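Where Do the Socks Go? Sock Loss and Sorting Habits in Student Housing

Project report, Introduction to Household Studies
24 May 2023

1. Background

Most students who share laundry machines say that they lose socks. Our group wanted to find out whether the losses happen in the machines, in the bedrooms or somewhere between the two. We also wanted to see if the way people put their socks away has any effect on how many they lose.

We picked Skernton Hall because two of us live there and because all the floors share one laundry room in the basement. The building has washers and dryers on the same wall and a long shelf where people leave things they find. The shelf is cleared at the end of each month.

2. Method

We put a sign-up sheet next to the elevator in October and got 26 residents who agreed to take part for one term. Each person filled in a short form after every wash. The form asked how many socks went in, how many came out, and how the clean socks were stored. We did not check the answers ourselves, so the numbers depend on people filling in the form the same day. Reminders went out once a week by text.

We sorted the storage answers into three groups:

Rolled: the two socks are laid together, rolled up from the toe, and the cuff of one is pulled over both.
Flat: the socks are laid together and folded once or twice.
Loose: the socks go into the drawer without being paired.

People who switched method during the term were placed in the group they used most.

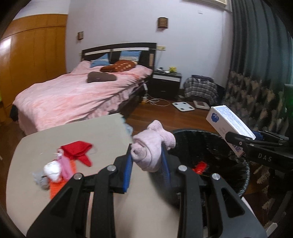 Figure 1. A rolled pair with the ribbed cuffs showing.

Rolling takes longer than the other two methods. Several people in the rolled group said they learned it at home and had never thought about it. A common complaint was that the cuff on the outside gets stretched, mostly on thin socks. People who folded flat said they did it for that reason, or because they stand the socks on edge in a box and want to see all of them at once.

3. Results

Over the term the group reported 40 missing socks. Of these, 12 came back later. Most of the returned socks were found inside other clothes, with fitted sheets and sweatshirt sleeves named most often. A few had been left on the shelf in the laundry room.

The loose group reported the most missing socks per person. The rolled and flat groups were close together, and we do not think the gap between them means anything with a sample this small.

We had expected the machines to be the main cause. The building manager let us look behind the dryers when they were moved for cleaning, and there was one child's sock and a lot of lint. The forms point more to the trip up and down the stairs and to beds and backpacks.

4. Discussion

One problem with the loose group is that its members may notice losses at a different time than the others. Someone who rolls socks finds out right away that one is missing. Someone who keeps them loose may find out weeks later, or may blame the wrong wash. Two people in this group also wrote "not sure" on several forms, and we left those forms out.

A second problem is that plain black socks are hard to tell apart. Residents who own only one kind of sock often could not say whether any were missing. They were also the ones least bothered by it.

We would change the form if we did this again. The question about how many socks came out should be answered at the machine, before the laundry is carried upstairs, and then a second time in the room. This would show which part of the trip matters. We would also include a second building with machines on each floor.

5. Suggestions for residents

Shake out sheets and sleeves before folding them. Use a mesh bag for small items if you have one. Check the drum by hand before you leave, including the top. Look on the shelf before the end of the month.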